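Section 2: Getting your Getness folding table and backdrop kit set up

Right, you've opened the box and you're looking at a pile of poles and a very creased bit of white cloth. Don't panic! I've put this kit up in my garage more times than I can remember, and once you've got the knack it goes together quickly (grab a mate for the crossbar if you can).

Before you start, look at the sticker under the tabletop. If the model number is 3641 you've got the fixed-height legs and can skip step 3. If it's 1418, yours are the adjustable ones, so read the lot.

1. Lay the table upside down on a blanket or an old towel. The white top marks easily, and I learnt that one on a gravel driveway.

2. Swing each leg out until it clicks. Give it a tug. If it folds back in your hand it hasn't locked, so push a bit harder.

3. (1418 only) Set all the legs to the same notch. I like the third one, but I'm fairly tall and hate stooping. Neville Crabtree uses the lowest so he can sit down to work.

CAUTION: Keep your fingers clear of the leg hinge while you're turning the table over. It bites.

4. Flip the table onto its feet and push it where you want it, leaving a decent gap at the back for the stand.
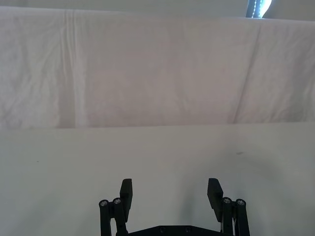 5. Open the two backdrop stands and tighten the collars by hand. Please don't use pliers. Cyril Naylor did that with one of the early kits and we had to send away to Blackburn for a new collar, which took until April.

6. Thread the crossbar through the sleeve at the top of the cloth, then lift both ends onto the stands together. The cloth should drop down past the back edge of the table.

7. Pull the cloth sideways until the worst of the sag is gone, then pop the clips on. I put a clip at each end and one in the middle.

NOTE: Creases! The cloth comes folded, and the fold lines hang about for ages. A cool iron on the back works, or leave it hanging overnight with the bottom clips on. I use a Zindby hand steamer and go over it slowly from the top down. Big diagonal creases are the stubborn ones, so do those first while you've still got your patience.

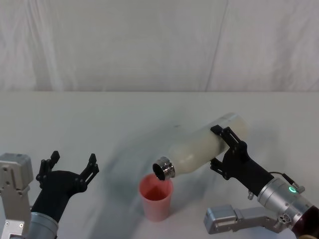 Fig. 2. White cloth hung behind a white tabletop, with some creases still showing.

Cleaning is easy enough. Wipe the tabletop with a damp cloth and a drop of dish soap, and dry it straight away. The backdrop goes in a cold wash on its own. Keep it out of the dryer, as the sleeve shrinks and then you'll be wrestling the crossbar through it every time.

Packing up is the same thing backwards, except roll the cloth around the Pranari tube instead of folding it. The spare clips go in the zip pocket of the carry bag.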